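Tondik: What Three Colored Cubes Taught Me About a White Table
Project report, Introduction to Visual Design, Prarisden
Saskia Kerslake
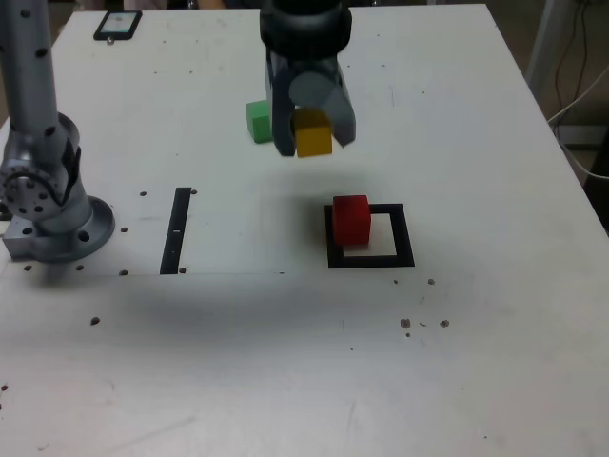

Figure 1. Red in the square, green on the table, yellow in the air.

1. Where the idea came from

In April our class was asked to find an everyday object that people can recognize without thinking, and then to find out what happens when you change the things around it. Most of my classmates went for chairs or signs. I went for cubes! A cube is about as plain as an object can get, and I wanted to see how much of what we notice comes from the cube itself and how much comes from its color, its shadow and the surface under it.

The project grew into a small tabletop game called Tondik. The name doesn't mean anything – it was scribbled on the first page of my notebook and it stuck. The game was meant to be a quick way to get people looking at the cubes, and it ended up being my favorite part of the whole thing.

2. What I used

The set is small on purpose. There is a red cube, a green cube and a yellow cube, and they are played on a white table with a black square outline on it. The inside of the square is white like the rest of the table, so the only thing that separates "in" from "out" is that thick black border. There is also a narrow black strip on the table, off to the left of the square. The strip has no job in the rules, but I kept it in the study to see whether people would give it one.

I thought hard about the colors. The red is very bright and strong. The green is a leaf green, also pretty lively. The yellow is the quiet one, more like mustard than lemon. My teacher asked if I wanted a brighter yellow to match the other two, and I said no, because I was curious what the odd one out would do.

All of the play sessions were held in the Van Hecke room on the ground floor, with the ceiling lights on and the blinds down. I wanted the light to stay the same from one session to the next, and the sun in that room moves around a lot after lunch.

3. How a turn works

One person is the placer and the other is the looker. The looker turns away. The placer sets the cubes out any way they like, with one rule: a cube has to be touching the square in some way or be completely clear of it. The looker turns back, gets a short look, turns away again, and then has to say where each cube was.

The looker answers out loud and I write it down. "Inside," "on the line" and "outside" are the only words that count for the square, but people are free to say more, and wow, did they say more. After the last turn each player filled in a sheet with 8 questions about what they had found easy or hard.

I had 15 players, and we played 314 turns over 5 weeks. The turns were short, so this was less work than it sounds, though my handwriting from the last week is pretty bad.

4. What I found

Red gets seen first

I expected this and it was still fun to watch. When I asked lookers to name the cubes in any order, red nearly always came first, wherever it stood. Red also seemed to make people confident. They gave its position quickly and rarely changed their minds, even when they were wrong.

"On the line" is the hard one

This was my biggest result. A cube in the middle of the square is easy. A cube far outside it is easy too. What causes trouble is a cube like the red one in Figure 1, which sits in the upper left part of the square with its base over the black border on two sides. From where you stand it seems to be inside. Most of the white is showing to the lower right of it, so it feels like the cube is tucked into a corner. But it is covering part of the top border and part of the left border, and in Tondik that makes it "on the line."

Players missed this again and again. Several of them told me they had looked at the empty white part of the square and worked out the rest from there. I love that! They were using the leftover space to find the cube.

The thick border makes the question harder, I think. With a thin line you would have a cube on one side or the other. With a thick one there is a whole zone where a cube can overlap the black and still look at home.

Shadows help more than edges

On the white parts of the table a shadow shows up nicely, even a small one. Players who noticed shadows were better at saying where a cube stood, and they were the ones who used words like "planted" or "sitting." One player wrote on her sheet that a cube without a shadow "could be anywhere," and I ended up writing that on the cover of my notebook.

On the black border it is a different story. A shadow falling on black is very hard to see, so the one clue that helps most goes missing right where the players need it most. I hadn't thought of this at all when I picked the layout.

Cubes behind other things

Green came last more often than I would have guessed from its color. When I went back through my notes, I saw that in many of those turns green had been placed behind something. If you can only see one side and the top of a cube, you still know it is a cube, but people were slower to say where it stood. When green was close behind yellow, a few lookers described the two as a pair and gave one answer for both of them. I counted those as half right, which caused some loud debate.

Yellow is sneaky

The muted yellow didn't get forgotten, which I had half expected. It got moved! Lookers remembered that there was a yellow cube but put it closer to the square than it had been. I don't have a good explanation for this yet. My best guess is that a softer color makes less of a mark in the memory and people fill in the rest from the strongest shape on the table, meaning the square.

The strip

Almost everybody asked me what the strip was for. I told them it wasn't part of the rules, and they used it anyway. "Just right of the strip" turned into a regular answer for cubes that were outside the square on that side. One question on the sheet asked people to draw the table from memory, and the strip shows up in nearly every drawing. Only a couple of people drew the tiny white mark near its middle, and they were very proud of themselves.

5. Problems along the way

My first answer sheet was too crowded. I borrowed the layout from an old class handout called Brutolon, which had boxes for everything, and the players spent more time finding the right box than thinking about the cubes. The new sheet was mostly blank space and worked much better.

I also let players stand wherever they wanted for the first few sessions. That was a mistake. The same arrangement looks quite different from the front of the table and from the corner, especially when one cube is behind another. After that I asked everyone to stand in the same place, and I left the early sessions out when I compared the colors.

The "short look" wasn't always the same length either. I was counting in my head, and I count faster when I'm excited.

6. What I would change

Next time I'd like to try the same game with a thin outline and see if "on the line" gets easier. I would also swap the colors around, so that the quiet color is red for a while – a brick red, maybe – and yellow gets to be loud. And I'd love to play it on a gray table, where the shadows wouldn't stand out so much.

The cubes and the answer sheets are in the class cabinet if anyone wants a game. Please put the green one back when you're done, it's the one that keeps going missing.

Handed in Monday, November 3, 2025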